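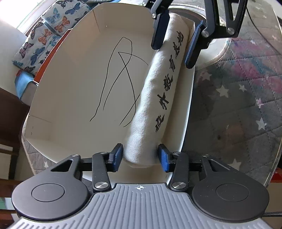 Print | E-mail

# Grurkis: rolled cloth and trays

Packing set, put together at Narketham, June 2025. One task: get a rolled canvas piece into a shallow cardboard tray, lying along one side, lettering readable.

## Whats in it

- 1,136 clips, 386 of them with lettered canvas
- 2 table covers, quilted gray star one and a plain one
- trays: cream cardboard, some with pen lines on the floor

## Labels

roll_in, roll_out, roll_turned. "turned" = lettering faces the tray floor. Chinese lettering is not transcribed, don't use this for reading tasks.

## Known problems

- roll ends sometimes unlabled, fix due July
- creases in the cloth are not annotated
- Ruotsalainen split has no plain canvas, dont compare directly

Ask before re-hosting. Cite as Flindeo Grurkis set.

Print | E-mail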